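Josard "Blackburn" Pumps, 7 cm Blockabsatz -- nach einem halben Jahr im Büro

Also gut, die Schuhe. Hab lange genug gesagt ich schreib was dazu.

Vorweg, damit keiner enttäuscht ist: ich bin keine Modebloggerin. Ich arbeite in einer Behörde, Abteilungsleitung, viele Termine, viele Flure mit Steinboden. Und ich brauchte Schuhe für genau die Sorte Termin, bei der vorne drei Männer in Halbschuhen sitzen und hinterher im Protokoll steht was sie gesagt haben. Bei mir stand mal in der Lokalzeitung, was ich anhatte. Rock, anthrazit. Zum Haushaltsentwurf kein Wort, obwohl ich 14 Minuten dazu geredet habe. Seitdem bin ich bei dem Thema etwas empfindlich.

Zum Produkt. Modell Blackburn von Josard, Glattleder schwarz, 220 Euro. Gibts auch in Bordeaux und in so einem Sandton, den man nach einem Regentag vergessen kann. Bestellt in 39, trage sonst 39, passt. Vorne eher schmal. Wer breite Füße hat: halbe Nummer größer oder gleich lassen.

Tragekomfort. Die erste Woche schlimm. Ferse links blutig, Ferse rechts nur rot. Zweite Woche Pflaster. Danach gings, und zwar wirklich gut. Einen ganzen Sitzungstag mit Empfang hinten dran hab ich im September darin gestanden und bin abends noch zum Bahnhof gelaufen. Früher undenkbar. Die Sohle ist innen gepolstert, dünn, aber an der richtigen Stelle, unter dem Ballen. Mehr Polster hätte ich nicht gewollt, dann schwimmt man.

Absatz. Sieben Zentimeter, breit, klackt. Laut. Auf Steinboden hört man mich zwei Türen vorher. Das steht in keiner Beschreibung und ich finde es gehört rein. Eine Kollegin meinte, das sei doch gut, dann wissen alle Bescheid. Ein Kollege meinte, ob es auch leiser gehe. Seine eigenen Schuhe haben Ledersohle mit Eisen an der Spitze und klackern genauso, das ist ihm glaub ich noch nie aufgefallen. Mir bis dahin auch nicht, muss ich zugeben.

Schuster hat mir Gummiflecken drunter gemacht, seitdem ist Ruhe. Kostet nicht viel. Würde ich trotzdem ab Werk erwarten bei dem Preis.

Was mich mehr nervt als der Absatz ist der Text dazu auf der Produktseite. "Feminin und trotzdem kompetent." Trotzdem! Hab die Seite dreimal gelesen, ob ichs falsch verstehe. Beim Herrenmodell aus der selben Reihe (heißt Tramau, ein Derby, ganz ordentlich) steht: rahmengenäht, neu besohlbar, Kalbleder. Punkt. Kein Satz darüber, wie der Mann darin wirkt. Beim Damenschuh musste ich das Material unter "Details" aufklappen, und ob er neu besohlbar ist stand da gar nicht. Hab also hingeschrieben. Antwort nach zwei Tagen, sehr nett, von einem Herrn Pawlak, Kacper Pawlak: Nein, die Damenmodelle sind geklebt. Warum? Die Kundinnen wechselten häufiger die Mode. Aha. Ich nicht.

Das ist für mich der eigentliche Minuspunkt. Geklebt heißt, wenn die Sohle durch ist, ist der Schuh durch, jedenfalls sagt das mein Schuster. Der Herrenschuh kostet ein bisschen mehr, hält dafür, bei ordentlicher Pflege, ein Vielfaches. Wer also am Ende mehr zahlt kann man sich ausrechnen. Es ist das alte Lied mit den Rasierern und der Reinigung, Bluse teurer als Hemd, nur halt an den Füßen.

Verarbeitung sonst: sauber. Nähte gerade, Kante am Schaft nach einem halben Jahr nicht ausgefranst. Innen hat sich am rechten Schuh die Goldprägung gelöst, Schönheitsfehler. Leder nimmt Creme gut an. Nicht die Pflege vom Hersteller kaufen, normale Schuhcreme reicht völlig.

Vergleich. Vorher hatte ich die Turance, flacher, weicher, nach vier Monaten ausgelatscht und vorne abgestoßen. Bequemer waren sie vom ersten Tag an, das schon. Aber man sah ihnen jeden Tag an. Wer nur sitzt, kann die nehmen.

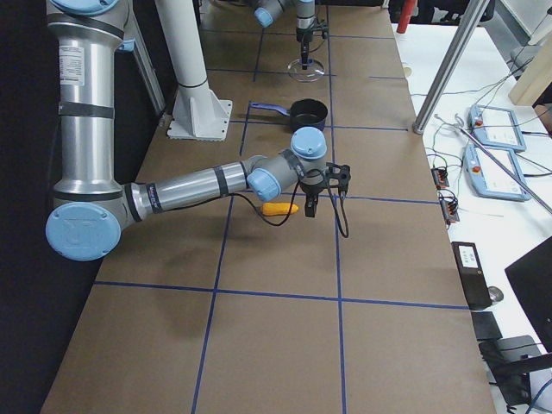

Remigiusz Michalski schreibt dazu: Verstehe den Ärger über den Werbetext, aber ist das nicht ein bisschen viel Politik für ein Paar Schuhe? Meine Frau hat die Blackburn auch und ist zufrieden, Klebesohle hin oder her. Und ganz ehrlich, niemand zwingt einen zu sieben Zentimetern. Es gibt gute flache Schuhe. Zum Thema Männer werden nicht kommentiert: ich bin bei uns im Betrieb mal wegen brauner Schuhe zum blauen Anzug drei Wochen lang aufgezogen worden.

Danke für den Kommentar. Drei Wochen aufgezogen glaub ich sofort. In der Zeitung stand es aber vermutlich nicht, oder? Und zu den flachen Schuhen -- hab ich probiert, zwei Jahre lang. Da hieß es dann, ich sähe müde aus. Man kann da nicht gewinnen, also nehm ich die, in denen ich gern stehe. Dass mir die Absätze gefallen, darf ja auch mal ein Grund sein.

Und ja, es ist Politik. Im kleinen halt. Wenn die Firma den einen Schuh zum Reparieren baut und den anderen zum Wegwerfen, hat das jemand so entschieden.

Bewertung, weil immer danach gefragt wird: Passform vier von fünf, Leder vier, Sohle zwei, Werbetext null. Nochmal kaufen? Im Abverkauf vielleicht. Zum vollen Preis erst wenn es die rahmengenäht gibt. Hab Herrn Pawlak das auch so geschrieben, er wolle es weitergeben, sagt er.

Nachtrag: Nach den Gummiflecken wurde gefragt, die sind zwei Millimeter stark, der Absatz wird dadurch kaum höher. Vorher dem Schuster sagen dass er die Kante schwarz färben soll, sonst sieht mans.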